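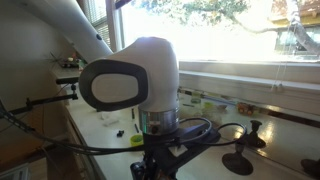 A small gym, a long winter

Kelladlow has played basketball in the same hall for 64 years. The women's team trains there four evenings a week, and on Friday, April 10, 2026 it plays Durska for a place in the final. All 338 seats were sold by Monday.

The team lost five of its first six games. Then the coach changed the defense, and the players began to trust it. They have now won 13 in a row, most of them close.

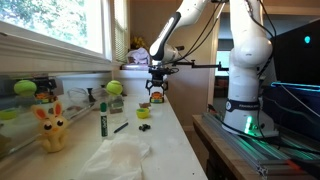 What Durska will bring

Durska is taller and scores roughly 80 points a game. Its guards like to run, and Kelladlow must make them walk. In the last meeting the difference was one free throw. The winner will travel to Tetine for the final.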